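Progress report to the Desevia Fund
Nendumbridge furniture store and workshop, period to the end of March

Where we are

The grant pays for two mobile picking robots at the Nendumbridge site, the training that goes with them, and a review of how the jobs of the people on the floor change as a result. The first robot, a Kolier unit with a single arm, has been on the floor since January. The second is still being set up in the workshop and should move over in May.

The work we chose for the first stage is the one staff asked us to take off them: the evening round of returning small stock to shelves, cabinets and counters after the showroom closes. It used to fall to whoever was on the late shift and often ran past 8 p.m. There are 40 fixed stopping points on the round. The robot now covers 24 of them without help. The remaining 16 are still done by hand, mostly because the shelf is too deep or the item too soft to grip safely.

Training in simulation

Most of the learning happens in a simulated version of the rooms before anything is tried on the floor. We budgeted for a small number of room models and ended up building more, because the rooms get rearranged more often than our plan allowed for. The supplier's software, Amin, lets our own staff change a room model without calling the supplier. Two of the late-shift staff now do this as part of their paid hours.

The models include rooms with dark tiled walls, pale floors and tall open shelving close to the route. We put extra hours into aisles with furniture on both sides and a cabinet at the far end, where the robot has to plan its turn early.
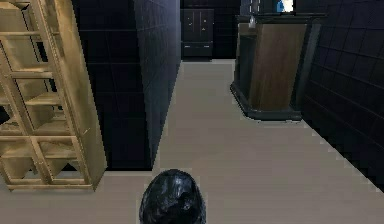
One of the late-shift staff told us at the February review that the simulated rooms were the first part of the project that made sense to her, and that she would have liked to see them before the robot arrived instead of six weeks after. She also said that people had been asked what they wanted to hand over, but had not been asked what they wanted to keep. We have taken both points. The second robot will be introduced the other way round, with the room models shown to the whole shift first.

What has changed for staff

The late shift now finishes on time on most evenings. Hours have not been cut. The time released goes to repairs, customer orders and the room models, and the rota shows which. Pay is unchanged for everyone except the two people working in Amin, who moved up one grade in February.

Some of the change is less welcome. A person has to stay within reach of the stop button while the robot is working, and staff describe this as dull. We had assumed it could be combined with desk work, and in practice it is hard to concentrate on both. We are trying shorter turns of 24 minutes, with a swap at the end of each. It is too early to say if that settles it.

There is also more tidying before the round begins. Stock carts and folding chairs have to be off the route — something no one had to think about when people did the round themselves. At first this was left to the person on the stop button, and that caused arguments. It is now written into the closing list and shared across the shift.

Staff on the day shift have asked how the robot will affect them. For now it runs only after closing. We have agreed in writing that any move to daytime running will be discussed with both shifts before it is scheduled.

Problems and delays

The gripper pads wear faster than we expected and were out of stock for part of February. The round went back to being done entirely by hand during that time. We now keep a spare set on site.

Tall open shelving remains the hardest furniture for the arm. It does well at the middle levels and is slow at the lowest one. We have left the bottom shelves with staff for the present and will look at them again once the second robot is running.

Spending

Spending is within budget overall. Room modeling is over its line and travel is under, because supplier visits have mostly been replaced by calls. We ask the Fund's agreement to move the unspent travel money to training hours for the late shift.

Next period

Bring the second robot to the floor in May. Hold the handover sessions with the room models beforehand. Repeat the staff survey and send the results with the next report, including the written comments.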